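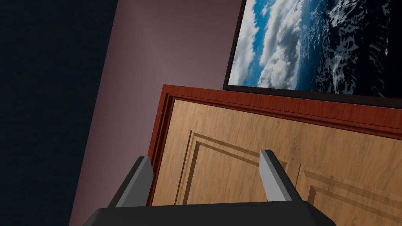
A wooden cabinet with a light honey-tan grain.

Cabinet tax break for Grirkcombe moves to final vote

GRIRKCOMBE, June 2018 – Small furniture makers in town could soon pay a lot less for their shop permits. The council gave first approval Thursday night to a plan that drops the yearly fee for any woodshop with fewer than 50 workers. Final vote in 2 weeks.

The fee is $2,000 now. Shop owners have complained about it for years, mostly the ones out on Sutherland Road, where rents went up again this spring. Two shops there have already moved over to Lastby, which charges nothing.

Not everyone is sold. One council member asked where the lost money would come from and did not get much of an answer. Parking meters were mentioned. So was putting off the new roof at the Stusitz Street library – that got some groans from the back rows.

Supporters say cabinet work is still the steadiest trade in town and worth keeping. Kitchen orders are up, hiring is slow, and lumber prices arent helping.

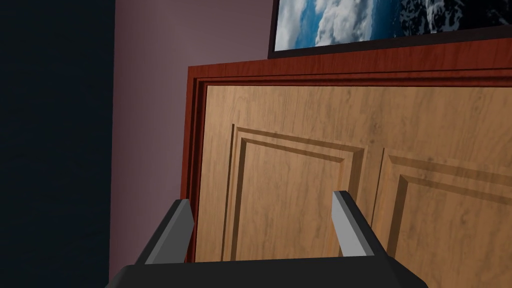

What happens next

Public comment is open untill the final vote. Written comments go to the clerk's desk at town hall, weekdays only. If the plan passes, shops that already paid for this year get a credit, no refunds.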